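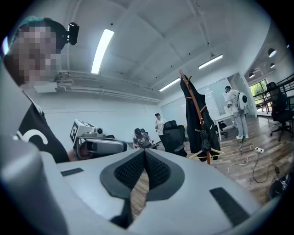

戴深色帽、穿黑色T恤的人俯身向前，下方露出木地板。

地板缝的来历
实木地板的宽度每天都在变化，设计、铺装和养护各占一部分责任

采暖季开始后的第三到第六周，是地板经销商接到投诉最密集的时段。投诉内容高度一致：板与板之间出现了缝，铺的时候没有。到了次年梅雨前后，同一批用户中有一部分会再次来电，这回的问题是缝没有了，板面中间凹、两边翘，赤脚走上去能感到一道道的棱。两种现象出自同一个物理过程，方向相反。

巴尔考（Barkau）的菲格罗亚厅（Figueroa）提供了一份相对完整的记录。这座公共活动厅铺装面积约400平方米，用橡木实木板1,420块，单块宽140毫米，长2米，企口连接，钉装于龙骨之上，表面为水性漆。板材由索尔凯克（Sorkeck）加工。启用后的第一个冬季，厅内最宽的一处板缝达到4毫米。业主认为板材没有干透，加工方认为室内过于干燥，铺装方认为漆有问题。三种说法后来都被证明与实际情况有一定关系，但各自能解释的毫米数相差很大。

水在木材里的两个位置

木材中的水分为自由水和结合水。自由水存在于细胞腔内，它的进出只影响重量，基本不影响尺寸。结合水吸附在细胞壁的纤维素和半纤维素上，它离开时细胞壁变薄，木材收缩；它返回时细胞壁增厚，木材膨胀。两者的分界称为纤维饱和点，多数树种在含水率28%到30%之间。家用地板在整个使用寿命中都处于这条线以下，也就是说，它失去或得到的每一份水都会反映为尺寸变化。

收缩在三个方向上差别悬殊。顺着树干的方向称为纵向，变化极小，从湿材到全干通常只有千分之几，工程上可以忽略。垂直于年轮的方向称为径向，沿着年轮切线的方向称为弦向，弦向收缩大致是径向的两倍。常见的解释涉及射线组织的约束作用、早晚材的排列方式以及细胞壁中微纤丝的取向，各种机制的贡献比例因树种而异。

对地板来说，真正有用的数字是干缩系数，即含水率每变化一个百分点，尺寸变化的百分比。橡木弦向可取0.36%，径向可取0.18%。同一根原木，弦切板和径切板铺出来的地面，季节性缝宽相差一倍。径切板出材率低，价格高，买方多半冲着它的射线花纹付钱，尺寸稳定性是附带得到的。

按弦切板计算，宽140毫米的橡木板，含水率从10%降到7%，宽度减少1.5毫米。如果每块板都自由收缩，缝宽应当均匀分布，每条都在1.5毫米上下。菲格罗亚厅出现的4毫米超出了这个值，而同一排板中又有不少缝几乎看不见。总收缩量没有异常，异常的是分布。

空气决定含水率

木材会与周围空气交换水分，直到达到平衡，此时的含水率称为平衡含水率。它主要取决于相对湿度，温度的影响较小。在20摄氏度下，相对湿度30%对应的平衡含水率略高于6%，50%对应9%出头，65%对应12%，80%对应16%左右。曲线在高湿一端变陡，相对湿度从80%升到90%带来的尺寸变化，大于从40%升到50%。

冬季室内为什么干，可以用一次简单换算说明。室外空气0摄氏度、相对湿度80%，水蒸气分压为489帕。同样的空气进入室内加热到20摄氏度，水汽总量没有增减，而该温度下的饱和蒸气压为2,339帕，相对湿度因此落到21%。住宅里有人呼吸、做饭、晾衣，数值会高一些。公共厅堂换气量大，夜间无人，湿源很少，数值更接近理论下限。

菲格罗亚厅在首个采暖季装设了斯金迪斯（Skindis）温湿度记录仪，探头分别置于踢脚线高度和龙骨层内。整个采暖季，踢脚线高度处相对湿度低于35%的时间累计为1,048小时。这些时间并不连续，大部分集中在一月，夜间机械通风照常运行的时段尤其集中。龙骨层内的湿度曲线平缓得多，滞后于室内数日，最低值也高出一截。

这组数据有两层含义。第一，板面和板底处在不同的湿度环境里，上表面先干，先缩，板材因此有轻微的瓦形弯曲趋势。第二，木材对湿度的响应需要时间。20毫米左右厚的橡木板，单面漆封后，要在新的湿度条件下接近平衡，通常以周计，厚板或漆膜致密时可达数月。一两天的低湿度几乎不留痕迹，累计小时数和低湿持续的长度才有意义。只看某个早晨温湿度计上的读数，得不出结论。

出厂含水率

加工方通常把实木地板干燥到一个目标区间后再开榫。这个区间应当与使用地点的年平均平衡含水率接近，这样冬季的收缩和夏季的膨胀各占一半，双方都在可接受的范围内。目标定得过高，冬季缝大；定得过低，夏季会起拱。相比之下，起拱的后果更严重，缝可以等到春天自行变小，拱起的地面往往需要拆开重铺。因此在夏季潮湿的地区，加工方倾向于把目标略微调高，宁可留缝。

测量本身也有误差。现场常用的电阻式含水率仪依据两针之间的电阻推算含水率，读数需要按树种和温度修正，绝缘探针打到什么深度，测的就是什么深度。电容式仪表不留针孔，但测的是一定厚度内的平均值，密度设错，读数整体偏移。窑干后未经充分平衡处理的板材，芯部和表层之间存在梯度，表层读数合格而芯部偏湿的情况并不少见。仲裁时采用的烘干称重法准确，但要锯掉样品。

索尔凯克为菲格罗亚厅保留的出厂记录显示，各批板材均在合同约定的区间之内。业主委托方从地面下取出若干块余料锯样烘干，结果与出厂记录基本相符，偏高不到一个百分点。按140毫米板宽计算，一个百分点对应0.5毫米。板材偏湿可以解释缝宽中的一小部分，解释不了4毫米。

从出厂到铺装之间还有一段容易被忽视的路程。板材出窑时达到的含水率只在包装完好时有效。塑料膜在装卸中划破，托盘在没有门窗的工地上停放两周，板材两端和最外层几块就会吸湿。端面的吸湿速度远快于侧面，于是出现板头略宽于板身的情况，铺装时板头相互顶住，中段留下一条细长的缝，到了冬季更加明显。此类缝呈梭形，和整体收缩造成的平行缝容易区分。

地面以下

混凝土基层的含水是另一条路线。新浇的混凝土板含有大量拌合水，一部分参与水化，其余要从表面蒸发。行业里流传的每厘米厚度干一周的经验法，只适用于较薄的砂浆找平层，并以良好通风为前提；结构板越厚，时间与厚度的关系越偏离线性，厚度加倍，时间远不止加倍。表面摸上去干燥、颜色发白，说明的只是最上面几毫米。

较可靠的做法是在板内规定深度处钻孔，封闭若干小时后测孔内的相对湿度，或取芯样用碳化钙法测定。铺装前未测，或者测了但只测一点，事后追查十分困难。基层湿气向上迁移时，木板底面先吸湿膨胀，上表面相对较窄，板的两边翘起，形成前文提到的中间凹两边高的形状，业内称为瓦变或杯形变。它与冬季板缝有时出现在同一块地面上，分属不同区域，靠外墙一侧和埋有水管的一侧尤其要分开看。

龙骨架空铺装在这方面有一定余地。架空层如果与室内空气连通，湿气可以散去；如果四周被踢脚线和密封胶封死，空腔就成了一个小型恒湿箱，湿度由基层决定。菲格罗亚厅的踢脚线背后留有通气槽，检查时有一侧被打胶封住，属于施工中的改动，图纸上没有。该侧板面的瓦变略重，用直尺和塞尺可以测出，肉眼在侧光下勉强可见。

漆膜的侧向粘结

4毫米的来源最终落在板与板之间的漆膜上。水性漆在涂布时流入企口的缝隙，固化后把相邻的板粘在一起。漆膜若柔韧而强度不高，冬季收缩时会沿每条缝断开，缝宽均匀。漆膜若强度足够，几块板会粘成一组，像一整块宽板那样收缩，收缩量集中到组与组之间强度最弱的那一条缝上。德语和英语文献中对此都有专门的名称，中文一般译作侧粘或板组粘连。

计算很直接。三块140毫米的板粘成一组，等效宽度420毫米，含水率下降三个百分点，收缩4.5毫米。考虑到钉子的约束以及部分板材偏径切，落到4毫米完全合理。现场的缝宽分布与这一推算吻合：宽缝之间相隔两到四块板，中间各缝闭合，刮开表面可见连续的漆膜。

侧粘在底漆缺失或底漆选型不当时容易发生。底漆的作用之一是先行封闭缝口，降低面漆进入企口的量和粘结力。另一些条件也会起作用：铺装时板材偏干、缝口很紧，涂布量偏大，刮涂改为滚涂，地面在涂布后很快进入采暖。油类和硬蜡油处理的地面很少出现侧粘，它们在企口内不形成有强度的膜。代价是耐磨和耐污性能较弱，公共厅堂需要更频繁地补油。

侧粘还有一个副作用。拉力集中在少数几条缝上，当漆膜强度超过木材的横纹抗拉强度时，断裂就不再发生在缝里，改为发生在板内，沿木射线或原有的细裂纹撕开。撕裂的边缘不整齐，带有木纤维，夏季闭合后仍能看到一条浅色的线。缝可以随季节开合，撕裂的板只能更换。

地暖

带地暖的实木地板需要单独讨论。热源在下，板底最先干燥，与普通房间中上表面先干的情况相反，短期内可能出现中间高、两边低的反瓦变。整个采暖季板材被维持在较低的含水率，年度含水率变幅比无地暖房间大两到三个百分点，橡木弦切板的缝宽相应增加三分之二以上。

控制手段首先是限制板面温度，多数加工方的上限在26到28摄氏度之间，地毯和无脚家具下方也应计入。其次是窄板。缝宽与板宽成正比，把140毫米换成70毫米，缝的数量加倍，每条缝的宽度减半，总开口不变，但0.7毫米的缝在正常站立视距下不易察觉，清扫时也较少卡入砂粒。再次是多层实木结构，面层与芯层纹理垂直，利用纵向几乎不收缩的特性约束横向变形，面层厚度一般不超过4毫米，再厚则芯层约束不住，面层开裂的概率上升。

升温速度也有规定。首次开启和每年重新开启时，水温应逐日上调，每天升幅几摄氏度。突然升到设定值，板材上下表面的含水率差在短时间内达到最大，此时产生的应力往往比整个冬季的稳态应力更高。

树种之间

橡木在常用地板树种中属于中等。山毛榉的弦向干缩系数明显更高，对湿度的响应也更快，宽板山毛榉在冬季干燥的地区很少有人推荐。枫木略低于山毛榉。柚木的干缩系数低，吸湿速度慢，两项指标都占优。竹材地板严格说不属于木材，干缩特性因压制工艺而异，重竹密度高，响应慢，但一旦吸湿到位，膨胀量并不小。

两项指标需要区分。干缩系数描述最终变化多少，扩散速度描述变化多快。在湿度波动频繁而平均值稳定的房间里，扩散慢的树种占便宜，波动还没有传入板芯就已经反向。在漫长而单一的干燥季里，扩散速度只决定缝在几月出现，最终宽度仍由系数决定。产品目录中的“稳定性”一栏往往把两者合并为一个等级，读者很难从中还原出任何一个数值。

热处理木材的平衡含水率低于未处理材，同样的湿度变化引起的尺寸变化可减少三成到一半，视处理温度而定。处理过程降解了一部分半纤维素，木材变脆，握钉力下降，企口榫舌在铺装时容易崩裂。它在露台和浴室隔墙上的应用多于室内地面。

填缝

冬季看到缝，立即用木屑胶泥或硬质腻子填上，是最常见的错误。缝在一月最宽，此时填满，等于取消了夏季膨胀所需的空间。湿度回升后，腻子要么被挤出，在板面形成一道硬脊，要么把边缘木纤维压溃。压溃是永久变形，来年冬季缝会比原先更宽，再填，再压溃，逐年累积。老房子里有些地面的缝宽超出任何干缩计算，多半经历过这样几轮。

如果确有必要填，时间应选在缝宽接近全年平均值的季节，材料选弹性的。船甲板所用的弹性密封胶可以承受较大的伸缩率，但要求缝底不粘，只粘两侧，否则伸缩能力大打折扣。住宅里的旧宽板地面也有用麻绳或毛毡条压入缝中的，可以挡住灰尘和气流，不传递压力。嵌木条的做法只适用于多年来已不再完全闭合的缝，木条单侧上胶，另一侧自由。

加湿

提高冬季室内湿度是唯一从原因入手的措施，也有上限。外墙保温差、窗框有冷桥的建筑，室内相对湿度超过45%就可能在冷表面结露，长霉的代价高于地板缝。对多数采暖建筑而言，把冬季最低值从20%多提高到35%到40%，已经可以把含水率变幅压缩近一半。

加湿设备的容量应按换气量计算，按面积估算的误差很大。换气次数高的空间，家用蒸发式加湿器几乎没有可测的效果。菲格罗亚厅的做法是先改通风：夜间无人时段将机械通风降到最低档，由定时改为按二氧化碳浓度控制。这项改动不增加设备。降低夜间通风后，室外干空气进入量减少，人员活动时段积累的水汽得以部分保留。第二个采暖季的湿度曲线整体上移，低谷变浅，低于35%的时段变短，主要出现在寒潮期间。

地面方面，宽缝处用薄刀沿闭合的缝逐条划开漆膜，使板组分离。这项工作宜在缝口张开时进行，即采暖季后半段，刀片角度要避开榫舌。划开后原来闭合的缝开始分担收缩，4毫米处逐步缩小，各缝趋于均匀。被封住的通气槽重新打开。少数有撕裂的板作了更换，新板事先在厅内存放，与旧板含水率相近后再装入。整面重新打磨上漆安排在若干年后的例行翻新中，届时加底漆。

合同与验收

多数铺装合同对缝宽的约定只写一个数值，不写测量条件。一条1毫米的缝，在相对湿度50%时测得和在25%时测得，含义不同。较完整的写法至少应包括：测量时的室内温湿度及其在此前数周的记录、板材含水率及测点位置、缝宽的测量工具和取样方式、使用方应维持的湿度区间。最后一项常常引起争执，使用方认为这是加工方推卸责任，加工方则认为没有这一项就等于要求木材违背自身性质。

取样方式值得多写几句。塞尺测的是板面处的缝，企口板两侧通常有微小倒角，倒角内的宽度不应计入。单独挑最宽的一条作为验收依据，得到的是极值，受侧粘影响最大；沿垂直于板长的方向拉一条线，把线上所有缝宽相加再除以条数，得到的平均值才反映含水率变化。两个数都应记录。极值与平均值之比接近一，说明收缩分布均匀，问题在空气或出厂含水率；比值达到三以上，应检查漆膜和钉距。

记录仪的位置同样影响结论。装在1.5米高墙面上的探头，测的是人感受到的空气；地板附近的空气在有外墙落地窗的房间里会冷得多，相对湿度也高。装在散热器上方则偏干。较为通行的做法是在踢脚线高度设一点，远离热源和直射阳光，有条件时在板下再设一点，间隔一小时取一个读数即可，更密的采样对木材没有意义。数据至少应覆盖一个完整的采暖季和随后的夏季。

对已经入住的房间，板缝的季节变化可以自行跟踪。选三到四条有代表性的缝，在板边不显眼处用铅笔作记号，每月同一时段用塞尺测一次，与湿度读数写在同一张表上。若次年同月的数值在相近湿度下没有增加，地面处于正常往复状态，无须处理。若逐年变宽，应当检查是否有硬质填料、压溃的边缘或松动的钉。若缝宽不随季节变化，则原因多半在铺装当时，例如龙骨移位或板条本身不直，与水分无关。

索尔凯克此后在随货文件中增加了一页，列出不同板宽在含水率变化一、二、三个百分点时的理论缝宽，弦切与径切分列。表中140毫米弦切一栏的三个数是0.5、1.0和1.5毫米。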